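Most homes have a bag full of bags somewhere, usually on a hook in the hall or wedged beside the fridge. Ours had reached the point where the cupboard door wouldn't shut. These are the notes I made while sorting it out, with a few additions from readers of the earlier page on drawers.

## Get them all out first

Empty every hiding place before you decide anything. Look in the car boot, under the sink, behind the coats and inside other bags. I found 57 in our house, almost 49 of them carriers of one sort or another, and I do not remember buying most of them.

Clear a large table and work from one end. Turn each bag upside down over the table and shake it. Receipts, hair grips and onion skin will come out. Then put your hand in and feel along the bottom seam, where coins get stuck.

## Sort by what the bag is made of

Cotton and canvas go in one heap, woven plastic in another, and the smooth see-through sort in a third. They wash differently and fold differently, so it saves time later.

Thin supermarket carriers are a separate matter. Keep a handful for bins and muddy shoes and take the rest to a shop that collects soft plastics.

## Check the handles and the seams

Hold the bag up by its top edge, near a corner, and let it hang. A weak side seam tends to gape when the weight is all on one side. Then take it by the straps and pull firmly downwards on the base with your other hand. If you hear stitching go, mend it now or let it go.

Straps sewn on with a boxed cross last longest. Straps that are only glued or heat-sealed will carry a jumper but not tins.

While the bag is up, look along the top edge for shop tags and labels. Snip plastic tag loops with nail scissors. Don't pull them, as they can tear a small hole which then runs. Paper stickers on plastic come away if you warm them with a hairdryer on low and peel slowly from one corner. Any gum left behind can be rubbed off with a drop of cooking oil, then washed with soapy water.

A frosted tote with printing on the front, like this one with its dark navy straps, wants a gentle hand. Keep oil and solvents off the lettering.

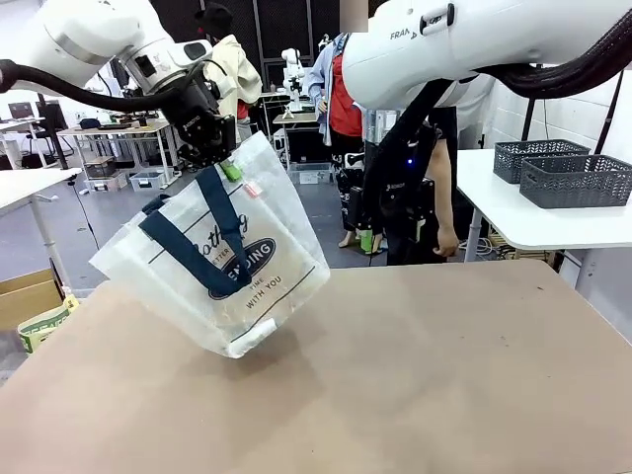

## Washing

Cotton totes can go in at 40 with the towels. Turn printed ones inside out. Expect a little shrinkage the first time.

Plastic totes should be wiped, not machine washed. Use a soft cloth, warm water and washing-up liquid, and do the inside as well, especially if the bag has carried meat or fish. Hang it upside down from the line by the base, or stand it open over a couple of bottles. Put away damp, it will smell by Wednesday.

## Folding

1. Lay the bag flat and smooth it towards the open end to push the air out.
2. Fold the straps down over the front.
3. Fold in thirds lengthways.
4. Fold up from the base and stop just short of the top.

Stiff plastic won't hold a small fold and may crack along the crease – leave those flat and stand them upright, like files.

## Where to keep them

We kept 2 by the front door and 2 in the car, and the others live in a shoebox on the hall shelf. When the lid won't go on, something has to leave. Iman Benkirane wrote in to say she hangs hers on a trouser hanger inside the wardrobe, which would suit anyone short of shelves.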